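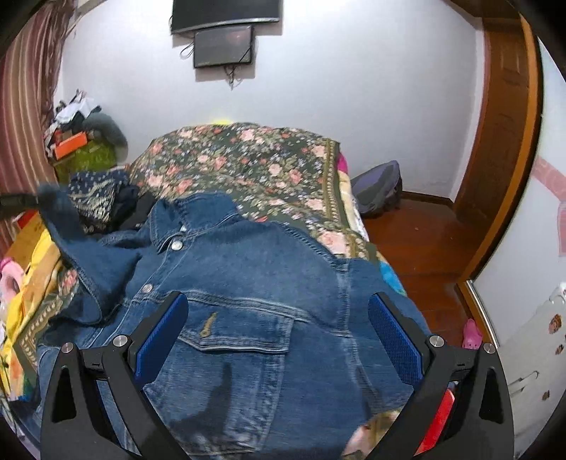

Denim jacket on a floral bedcover. Folding one of these is still our favorite hard problem.

About Clodel

Can a machine fold your laundry yet? We get this at every open evening, usually before people have their coats off, and we love it. The short answer is: some of it, slowly, on a good day. The long answer is why we come to work.

Clodel is a small company in Tusdale. We build and test machines for handling clothes, bedding and towels, and we tell people how the tests went. We're six people in the old print shop behind the bus station, with a long bench, far too many pillowcases, and a dryer that squeaks (we've oiled it, it doesn't help).

How we started

Dagmar Vlček and Godfrey Kioko met at Butkienė, a commercial laundry where Dagmar ran the finishing line and Godfrey kept the machines going. Big laundries have been good with sheets for a long time. You feed in a corner, the rollers take over, and a flat folded sheet comes out at the other end. But next to those lovely fast machines there was always a table where people sorted and folded everything that wasn't a sheet, by hand, all shift long. Work jackets, aprons, kids' coveralls, a bathrobe with one pocket hanging off.

Dagmar wanted to know why the table was still there. Godfrey thought he could get rid of it in a year. He'd like it on the record that he was wrong, and that he has enjoyed every bit of being wrong!

What's so hard about a jacket?

A coffee mug stays the same shape when you pick it up. A jacket doesn't. Lift one part and the rest sags, twists, or slides off the bed and takes the cover with it. Denim is a special case, stiff enough to hold a fold you didn't ask for and heavy enough to pull out of a weak grip. There are thick seams where a finger catches, metal buttons that turn a soft edge into a lump, and pocket flaps that look like an edge to a camera when they aren't one.

Then there's the home itself. On our bench the light is even and the surface is plain gray. In a bedroom you get a flowered cover, a second cover under it, other clothes nearby in the same pile, and shadows everywhere. A person's eye sorts all that out at once. Our software, Cutow, has to work to tell where the jacket stops and the bed begins, and a busy print is still one of the best ways to fool it.

So we look at the chore the way people do it, at home and on real beds, as well as on the bench. Idun Backlund, our perception lead, likes to say that she learned more from one messy room than from a whole February of clean towels.

Where things stand

We try to keep this part of the page up to date. As of 7th April:

Hand towels and washcloths: yes. Our bench arm folds them neatly and will keep going all afternoon.

T-shirts: mostly. It does well with a shirt that's right side out and laid more or less flat. An inside-out shirt still needs a person.

Pants: getting there. Legs are easy and waistbands are not.

Jackets, hoodies, anything with a lining: not yet. The machine can often find the collar and a sleeve, and it can often take hold of them. Keeping the rest of the garment where it belongs while it does so is the part we're working on now. Our best jacket fold so far took 55 minutes, and Judite Bragança had to step in and free a cuff. We cheered anyway.

Fitted sheets: please don't ask.

Our library of fold attempts has reached 2,435, good ones and bad ones together. The bad ones get watched more. Kobe Postma goes through them with anyone who wants to sit down beside him, and there's usually someone who does, because a sleeve going wrong in slow motion is a wonderful thing to see.

How we work

Two fingers are enough for a surprising amount of cloth work, and we've stuck with simple grippers for that reason. They're easy to fix, easy to clean, and you can see what they're doing. We change the finger pads a lot. Too smooth and the cloth slips, too rough and you snag a knit. Finding a pad that's kind to a sweater and still able to hold denim is a craft of its own, and Godfrey could talk about it until the lights go off.

We also listen to people who fold for a living. Folders from Butkienė still come over to try new setups, and they're paid for it. They notice things we'd never have put in a plan, like giving a jacket one small shake before laying it down so the sleeves fall open. Teaching a machine that shake has kept Judite happily busy all winter.

When a test fails we write it up with the same care as one that worked, and we don't speed up our videos. If a fold is slow, you'll see it being slow.

Come and see

Our open evenings are free and you don't have to know anything about robots. Bring something awkward to fold! A raincoat is great, overalls are better. We'll put it on the bench and find out together, and if the arm gives up, Dagmar will fold it for you before you go home.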